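Equipment Planning Forum > Budget Requests > Garment handling units, second phase

floria_ops
The department has 1000 units of currency left per station after the Vadberg quotation of 3442. Members are asked to comment before the March review. My own preference is to buy the second arm now and defer the service contract.

Peadar Quinlan
I cannot support deferring the contract. The Dristus arm was out of use for 30 days last year while we waited for one part.

marinescu_lab
The quotation also omits cable management. Please allow for sleeving, clips and longer leads – these were left out of the first phase as well. Closet work is the task we should be pricing, with garments on wall hooks and very little width to move in.
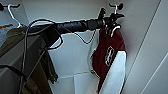
Peadar Quinlan replied that clips were a minor expense and that the contract should be settled first.

floria_ops
Noted. I will ask Vadberg to price the contract and the cabling as separate lines.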